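Notebook, April. Scale and the magnet collar, continued

Picking up from the last page, where I had the Herine collar clamped on the cold feed and wrote "looks better?" with a question mark. The question mark stays.

The claim on the Herine leaflet is that a magnet around the pipe changes how the calcium comes out of the water, so it stays loose and rinses away. The leaflet has a graph. The graph has no units on the upright axis. I wrote to ask what was measured and got the same leaflet back as an attachment.

Setup as it stands: two Esach kettles, same model, bought together. Kettle A is filled from the collared line, kettle B from the line without it. Both lines come off the same main, and the hardness strip gives the same color on both, as it should, since even Herine doesn't say the collar takes anything out. Meter reads 271 ppm as calcium carbonate on the Herkelley supply. I'd like a proper titration before I trust the last digit of that.

51 boils each so far. Emptied, left to dry overnight, weighed in the morning on the small balance. Difference in scale between A and B is 3 mg, with A the lighter. The balance wanders more than that if someone opens the hall door, so I'm calling it nothing. I know it's "in the right direction." Two kettles will always differ in some direction.

Things wrong with this test:

Only one kettle per line. Should swap them halfway and didn't.

Kettle B gets used for tea. Not logged, so the 51 for B is 51 plus however many.

I knew which was which when I wiped the outsides down. Can't rule out that I wiped one better.

The collar sits right before an elbow. Herine wants a straight run, and they will certainly say so if the result is bad.

Castaño tried the same collar in their laundry room and reported "softer towels." Asked whether they had changed detergent in the same month. They had.

The part I find hardest to swallow is the lifetime figure, 1,000 hours of flow before you see "full benefit." That's a very long time to stand at a tap. By then the return window is gone and you've descaled twice with vinegar anyway, and the vinegar gets no credit.

Citric acid, for comparison: one spoonful in a full kettle, twenty minutes, element bare metal again. Did it on the old kettle from the back shelf. No graph needed.

To do: swap A and B, put tape on B's lid, get the collar onto a straight piece, cover the labels before weighing. If it's still 3 mg after that I'm stopping and the collar goes in the drawer.

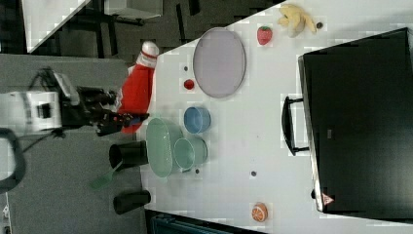

White tabletop in all four.
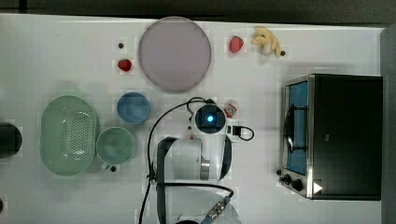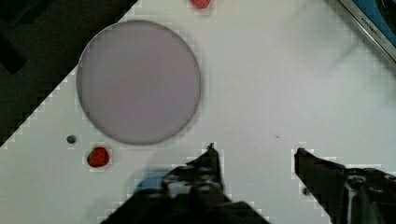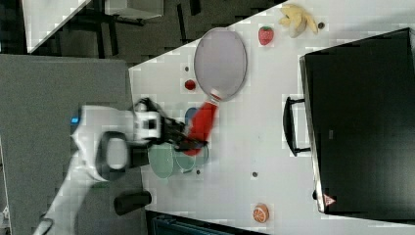 Added under the entry in green pen: I don't think you can stop at 3 mg either way. You've got no idea what two kettles on the same plain line would differ by, and that's the number you need first. Run both without the collar for a couple of weeks. Also the tea was me, probably twice a day, sorry. And weigh what comes off when you rinse, as their claim is that the stuff is loose. If it is going down the sink, your morning weight can't tell you whether it was loose or never formed.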